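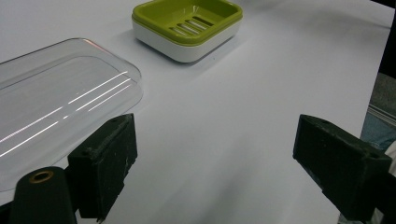 Section 4 covers the table check for the Stilard hand-held gripper pair, which should be done before the first recording and again whenever a gripper has been dropped or had its fingers changed. You need a plain, pale table and a small set of household items. A green and white soap dish and a clear plastic lid do well, as between them they test the two things the finger camera finds hardest: a dark gap in a coloured surface, and a see-through edge with lamp reflections on it. Allow yourself a quarter of an hour.

4.1 Before you start

Both grippers must be running software build 1757 or later. The build number is shown on the start page of the Dimden viewer. If yours is older, update it first and restart the viewer, or the finger check in step 5 will not appear in the menu.

Caution: Keep your own fingers out of the gap between the gripper fingers when you squeeze the handle. They close with enough force to pinch.

1. Wipe the table and leave it clear apart from the items you are going to use.

2. Plug each gripper cable into its own port on the Dolan hub. Let the cables fall away from you over the edge of the table. Do not tape them down tightly – the grippers need free movement in every direction.

3. Open the viewer and choose Left or Right. Hold that gripper still, with the fingers open, until the live view settles.

4. Place one item in front of the gripper at a comfortable reach. Both fingers should be in view at the lower corners of the picture, with clear table between them. If only one finger shows, the camera bracket has turned. Loosen the bracket screw, straighten the bracket and tighten it again.

Note: Scuffs and pale marks on the fingers are normal wear and do not affect the check. Replace a finger if the gripping face is cracked or if it rocks when you press it. 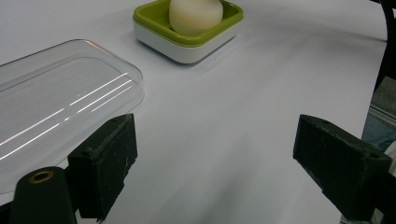 Yao-tsung Kwok wrote to us in October to say that he had wasted most of a Saturday on the next step because he kept the handle half closed while the viewer was counting down. The fingers have to be fully open at the start, he says, and the manual ought to put that in plain words. We have changed step 5 to match.

5. Open the fingers fully. Select Finger Check and wait for the tone. Close them fully on nothing, then open them again. The viewer shows a green tick when the opening and closing readings agree.

6. If error 109 appears, the viewer has lost sight of one finger. Turn off any lamp shining straight into the camera and repeat step 5.

7. Move the gripper slowly towards the item and back again, keeping it low over the table. Watch the live view for stutter. Streaks of light on clear plastic are acceptable as long as you can still make out its outline. 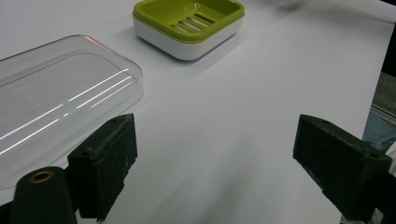

8. Repeat steps 3 to 7 with the other gripper.

4.2 Checking both grippers together

Pick up one gripper in each hand and choose Both in the viewer. The marker plates on top must face upwards and stay uncovered, so mind your sleeves. Start with the fingers pointing in over the table, then bring one gripper up to an item while you hold the other still. Swap hands and do it again. If the two position lines in the viewer jump at the same moment, check the hub cable before anything else.

Save the check file when you have finished. The viewer can hold more than 100 check files, and they take up very little space.
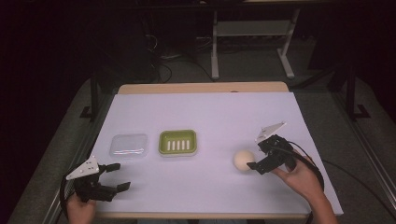 Can I use the left gripper on its own?
Single use is supported for either hand. Choose Left or Right in the viewer and unplug the gripper you are not using.

Where do I get spare fingers?
Gultanar sells them in pairs. Quote the build number of your gripper when you order, and run the table check again once they are fitted.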